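Can a Machine Tidy My Kitchen Drawer Yet?

Print this post | E-mail this to a friend

September 2022

My sister-in-law Rukhsana Sial has been promising me a robot housekeeper for years. I have 157 tea bags in nine flavors, all in the wrong compartments, so I am the target market. The outfit she follows, Nernix, wants $3,970 for an arm that sorts small packets, and you still have to buy the table. 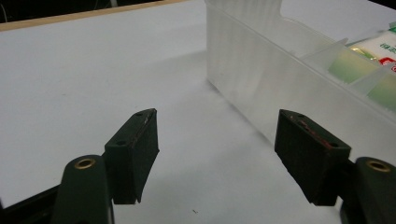

Sorting is the easy chore, too. Two fingers close, two fingers open. My nephew could do it at three, when he could be bribed. The Nernix brochure gives its arm 5 minutes to put away one box of tea, and I read that page while eating a sandwich and putting away a box of tea.

I'll give them this much: the arm won't wander off to check its phone. Rukhsana says to wait for the next model. I've started on the chamomile.

Print this post | E-mail this to a friend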